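Home Articles Current issue Archive Submit Contact

4. Provenance, paperwork and the price of a well-kept car

Anyone who has spent a Saturday at a collector car sale will know the small ritual that happens beside each vehicle before the bidding starts. People walk the length of the car, bend to look along the doors, and then, sooner or later, go looking for the folder. In our interviews the folder came up again and again, often before the engine or the paint, and we have come to think it deserves a section to itself.

By the folder we mean whatever bundle of receipts, stamped service books, old registration papers and letters travels with a car when it changes hands. Kröger's earlier work on farm machinery treated this sort of material as a simple yes-or-no matter: a lot either had a history or it did not. We started out the same way and soon found it too blunt for our purposes. A single owner's handwritten fuel log, kept faithfully for years, tells a buyer something quite different from a thick stack of invoices with a decade missing in the middle — and the buyers we spoke with were very clear about which they would sooner have.

Our sample is made up of 611 lots offered at regional sales, the largest share of them through the Parholm rooms, with the remainder from Clavidero. Heike Teuber read through the catalogue entries and sorted the paperwork into grades, and Kerstin Stüber repeated the exercise without seeing the first set of grades. Where the two disagreed, they sat down together over the entry and talked it through until they could settle on one. It was slow work, and we are grateful for the patience that went into it.
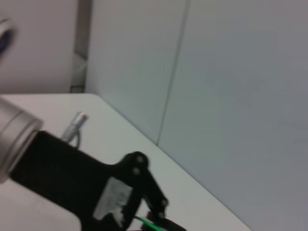 Figure 2. Gripper and wrist flange, with the jointed finger linkage toward the right.

Reading time: 14 min

Turning to the results, the plainest finding is that continuous paperwork goes along with a higher hammer price relative to the low estimate, even after we allow for age, mileage and body style. The effect is strongest among ordinary family sedans and wagons, which surprised us at first. On reflection it makes good sense. A rare coupe brings its own reputation into the room, and there is usually a club registrar somewhere who can vouch for it, whereas a tidy old wagon has very little to speak for it apart from its papers.

Restored cars behave differently again. Some 50 of the lots were described as fully restored, and among these the older service history seemed to matter hardly at all. What buyers wanted was the record of the restoration itself: who did the metalwork, where the trim was sourced, what was spent and when. One long-time bidder at Clavidero told us, quite cheerfully, that he would pay for photographs of bare floors before he would pay for new chrome, and several others said much the same in their own words.

We should be careful about what this shows. Owners who keep every receipt are very likely the same owners who change the oil on time and park under cover, so the folder may be standing in for care that we could not measure directly. Ivlow makes a similar point about logbooks in the vintage motorcycle trade, and we see no easy way around it with catalogue data alone. Estimates are also set by people who have read the paperwork, and part of its value is therefore already in our baseline — if anything, our figures will lean to the cautious side.

There is also the matter of the cars that failed to sell. We kept them in the sample and used the highest bid recorded, on the view that an unsold car still tells us something about what the room was willing to offer. Leaving them out makes the pattern a little stronger in the Parholm results and changes very little at Clavidero, where reserves tended to be modest and most owners, by their own account, had come to sell. The next section takes up the question of reserves more fully.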